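4.2 Set-piece outcomes in the Grollport district competition

The study examined every corner and attacking free kick taken by Grollport's senior women's side across 17 league matches. Footage was coded by two members of the project group, working independently, using the Otix tagging sheet supplied with the unit materials. Disagreements were settled by a third coder, Themba Cele. The final data set held 104 corners, of which 90 were delivered directly into the penalty area and the remainder played short.

Deliveries were classed as inswinging, outswinging or driven. Inswinging corners produced the greater share of first contacts by the attacking side, although many of these led to a clearance at the second ball. The group had expected short corners to be of little value. They were more productive than predicted, particularly in the closing stages of matches -- a pattern also noted in the December interim report.

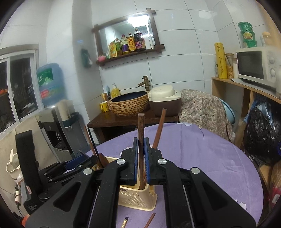

Figure 3. Wooden sticks and utensils in a cream basket.

Free kicks proved harder to code. The boundary between an attacking and a neutral position was set at the Steyn line, defined in Section 2 as the edge of the final third, but camera angles at two away grounds made the line difficult to judge. Affected free kicks were excluded from the analysis.

4.3 Limitations

The sample covers one club in one season and should not be generalised to the wider competition. Opposition defending was not coded by marking system, and wind conditions at Clovatard Park were not recorded. A further study would benefit from a fixed camera behind each goal and a revised definition of first contact.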